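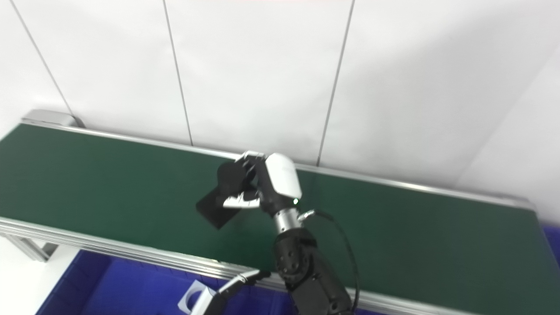
Altville packing shop gets its two-armed sorter back on the belt

ALTVILLE - After a stretch in October when the parts had to be sorted by hand, the two-armed robot at the Prandov parts shop on the edge of Altville is back at its place by the green conveyor, and the people who work alongside it seem very glad to have it there again.

The cell is a small one, tucked up against a white wall, and the job it does is easy enough to explain to a visitor. Black parts go onto the belt, blue bins stand underneath, and the robot's hands do the moving between the two. Keeping it all running smoothly takes a good deal more patience, as the shop found out when the right hand began letting go of flat parts a moment too soon.

The trouble was traced to a worn cable at the wrist, which had been rubbing a little with every turn of the arm. Darwish, the local firm that looks after the machine, fitted a new one and left more slack in the loop so that it can swing freely when the hand reaches out over the belt. The old cable had been in since the cell was first set up, and nobody at the shop holds a grudge against it.

While the arms were parked anyway, the crew took the chance to go over the conveyor as well (it had been on the list since summer, as these things tend to be). The belt was wiped down, its tension was set again, and the bolts on the side rails were checked one by one. The bins went back in their usual spots below the near rail, where the hands can get at them without a long stretch. 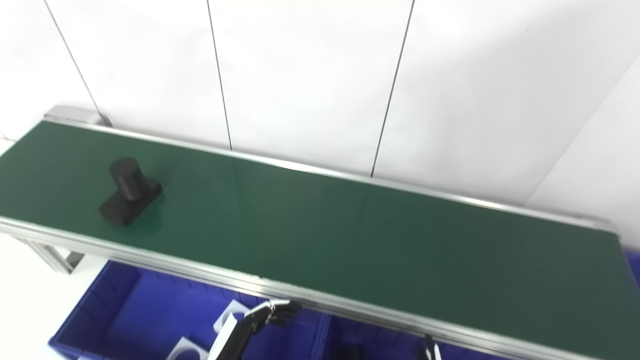

Then came the slow part, which was teaching the grip all over again. The shop ran 40 practice picks at low speed, stopping whenever a part sat crooked in the fingers, and followed those with a full run of 600 at the normal pace. Taller pieces asked for a gentler approach than the flat ones, and the settings for the two are now saved separately, so a change to one won't upset the other.

The whole bill came to $970, most of it for labor, and the shop says it was pleased with that, having braced itself for a new hand altogether.

From now on the wrist cables will be looked at every 3 weeks, with a quick check by eye at the start of each shift - a habit the morning crew has already picked up along with the first pot of coffee. A sister cell at the Lillimthorpe site, which has the same kind of arms, will get the longer cable loop during its next planned stop.

Neighbors who have been asking after the machine are welcome to look in at the shop's next open afternoon, when the cell will be running. The date will be posted at the front gate.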